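Busero Table Tasks

Busero is a small collection of tidying tasks done on one table. The subject is simple objects and the bins where they are put away. The texts were written by Rosimeire Magalhães and checked at Assunção.

Contents
865 short clips, each with one sentence of instruction in English
94 clips kept apart for testing
tasks.csv, with the columns clip, object, container, sentence

Words we use
"Bin" is always the open plastic container. "Cube" is the small block. Please keep these words if you add new sentences.
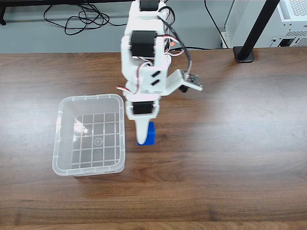
Blue cube and clear bin on the wooden table.

Known problems
In 5 clips the sentence has a wrong color. It will be corrected in version 2.

Last change: Sep 16, 2023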